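Commuting Nurses of Cerkholm: Findings

We sent 400 surveys to nursing graduates who work in Cerkholm and live somewhere cheaper. Almost 30 came back, two of them filled in by spouses.

Most drive in from Gukgate. The usual reason given was rent, followed by more rent.

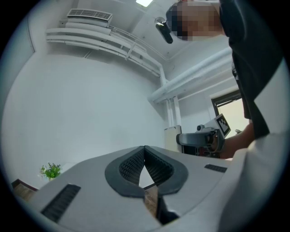

Our advisor felt that "commute" was too kind a word for it and asked us to try "migration." We kept commute.

Nine respondents plan to move by September. The rest are waiting on the Bilgin bus line, as were last year's.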